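Search this site Search Menu

Sorting Drinks Cans: Where Two-Arm Machines Stand

Shop-Floor Notes, item 2 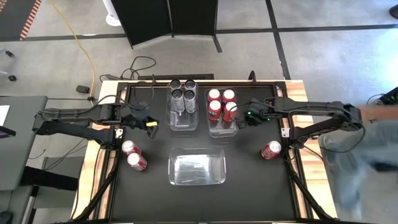 Reading time: 2 min

Stockroom work is full of jobs like this one: cans of two kinds, a bin for each, and a few strays on the table. A new hire learns it in a minute. Whether a machine can do it unattended through a shift is a separate question, and the trial at Irero was set up to answer it.

The task sheet is short. Silver cans go in one clear bin, red cans in another, standing upright in a two-by-two grid. A can on its side has to be picked up, turned and set down without knocking its neighbors. The turning is the hard part. A parallel gripper closes well on a standing can. On a lying one it has to come in across the body, and the wrist then needs room to rotate beside a second arm that may want the same space.

Siv Engström, who ran the trial, logged 2,448 picks. Of these, 1,795 ended with the can upright in the correct bin and no human help. Most of the remainder were cans that rolled on first contact. Color errors were rare enough that she stopped reporting them separately.

Clear bins cause their own trouble. The walls throw reflections, and on a black tabletop the floor of an empty bin reads as more tabletop. Flimolia, which supplied the control software, now has the arms find the rim first and work inward from there. Placement improved. Cycle time got worse.

A person is still faster, and will also notice a dented can or a sticky bin. For a shop restocking one cooler, the case is weak. For a depot sorting returns all day it is closer — provided someone is on hand to clear a jam.

The next round, in December, adds 1,000 picks with mixed can sizes. Results will run in this newsletter.

Last updated: Thursday, October 15, 2026

Comments (3)

Chacko: What counts as help? If someone nudges a can back into reach, is that a fail?

S. Engström: Yes. Any touch is a fail.

depot_nights: We do this with crushed cans. Let me know when it can handle those.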